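MCR 214 Machines and Everyday Work
Week 5 handout: Can a machine do the chores yet?

Read before the tutorial. Bring the Haque chapter and your notes from the Burnow site visit.

1. Where things stand on the shop floor

Fixed automation does well when the part, the bin and the lighting stay the same. The Burnow line in Herkthorpe packs 1,909 cartons a shift with one attendant. When the supplier changed the carton flap in June, the line was down until the grippers were re-taught. Keep that in mind when you read claims about "general" handling.

2. Where things stand in the home

Homes are harder. Layouts differ, objects are thin, soft, shiny or see-through, and no one labels the cupboards. The Vinell trial logged 1,248 attempts at small kitchen tasks. Of these, 475 were finished without a person stepping in. Most failures were at the grasp, before anything had been moved.

Terms you need:
Grasp: closing on an object so that it can be lifted under control.
Clutter: neighbouring objects that limit where the jaws can go.
Recovery: what the machine does after a miss.

3. Worked case: tidying chopsticks

The chore is to pick up chopsticks from a table and stand them in a container. A child manages it in seconds. For a two-jaw gripper the difficulties are:

A stick lying flat leaves little height for the jaws to close on.
Sticks lying side by side may come up together, or roll.
A patterned cloth makes thin edges harder to find by camera.
Each stick has to be turned from flat to upright before release.
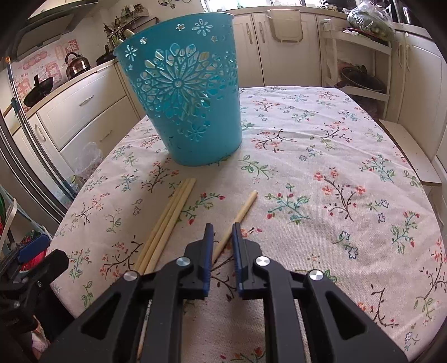 Figure 5.1. Chopsticks on a floral tablecloth, with the basket behind. Three lie side by side and one lies apart.

Vinell allowed 36 seconds per stick, including one retry. Decide whether that is a fair limit for a household machine, and say what you would count as finished.

4. For the tutorial

Write half a page on which stick you would have the machine pick up first, and why. Then choose a chore from your own kitchen and list the grasps it needs, in order. Colour sketches are fine. Hand in on paper at the start of class.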